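Hillar working group - minutes, 14 Sep 2025

Present: Elikem Lamptey (chair), Américo Loureiro (minutes), two from purchasing. Apologies from Pacheco rep, stuck at another site.

1. Previous minutes
Accepted. One correction, the spare finger pads were ordered from Bustero, not Pedel.

2. Pedel hand-held gripper kit - trial
On loan, decision due before the end of November. Elikem went thru the trial so far. Box handling is the bulk of it, 200 recordings wanted before we sign anything, 175 done. Open cartons still the awkward ones. Flaps get in the way of the view, grip on the bottom edge seems to be the way to go but people do it differently. Américo to write up one method and stick to it.

Weight came up again. Fine for short stints, wrists sore after a long one. Agreed to swap people over more often. Pedel say a lighter handle is coming, no date given, so not counting on it. 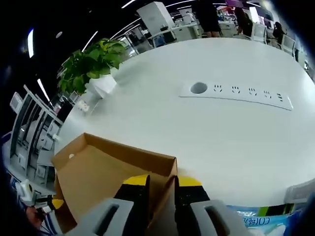
Item 2: open carton held in the gripper at the round white table.

Discussion on the lens. Very wide, straight things come out bent, lights especially. Elikem not bothered, says the software sorts it. Purchasing asked whether a narrower lens is an option - not in this kit, it's a separate line on the quote. Left for now.

Also noted the background catches whoever is at the desks. Need a yes or no from the rest of the office about being recorded. Américo to send a note round.

3. Quote
Pedel offer is 5 kits with 2 years of support. Support wording is vague on repairs, doesnt say who pays freight. Bustero can supply a similar kit but no loan unit, so no way to compare properly. Purchasing prefer Pedel if the freight bit is fixed in writing.
No vote taken.

4. Storage
Kit to go back in its case at the end of the day, charger with it. Case colour labels still to be sorted.

Actions
Américo - carton method, one page. Note to office re recording.
Elikem - remaining recordings, chase Pedel on freight and the handle.
Purchasing - ask Bustero agian about a loan unit.

Next meeting when the recordings are finished, Elikem to circulate a time.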